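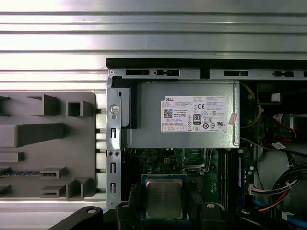 About Trernero

Hi, and thanks for clicking on the page everybody skips! I run Trernero, a small bookkeeping and back-office shop on the second floor of the old Lacson building, right above the bakery (yes, we smell the cinnamon rolls all day, and yes, it's a problem). We look after the books for small businesses that would much sooner be doing their own work than fighting with a spreadsheet on a Sunday night.

How we got going

I kept the books for a lumber yard in Ganwood for 12 years. I loved the place, but the part of the week I looked forward to most was when one of the contractors would lean on the counter and ask me something like "so do I charge sales tax on this or what?" and I'd end up drawing the whole thing on the back of a delivery slip. After a while I was doing evenings for a couple of them, then weekends, and then my kitchen table was gone under other people's receipts. I rented one room, bought a secondhand desk that still has somebody's initials carved in it, and that was the company.

We've grown to 100 clients since then, nearly all of them within driving distance. Plumbers, two dance studios, a dog groomer, a guy who restores pianos, more food trucks than I ever expected. I still read every set of month-end reports myself before they go out.

What we do

Monthly bookkeeping, payroll, sales tax filings, invoicing, and cleanup jobs. The cleanup jobs are my favorite, and I know that's strange! Bring me the shoebox. One client came in with around 3000 receipts in grocery bags, some going back to a truck he didn't own anymore, and we had him sorted out before his loan meeting.

We don't do audits and we don't prepare personal tax returns. If you need either, ask and I'll give you the names of people I'd send my own family to.

What it costs

You pay a flat monthly fee that we agree on before we start. Phone calls are included. I used to get billed by the quarter hour by an accountant who liked to chat about his boat, and I promised myself I'd never do that to anyone.

Indik

Indik is our client portal, which is a fancy name for the place where you drop your paperwork and we drop your reports. You can snap a receipt at the gas pump and be done with it. If you hate portals, there's a mail slot downstairs with our name on it and plenty of people use that instead.

Working with us

First meeting is free and lasts as long as the coffee does. Bring your last bank statements and whatever you've been using to keep track, even if it's a notebook (I've got nothing against notebooks). We take new clients all year except in June, when we close the office to new work and catch up on our own filing.

Our next open house is Sun 27 February, in the afternoon, with rolls from downstairs. Parking is behind the building, and the side door sticks, so give it a good shove.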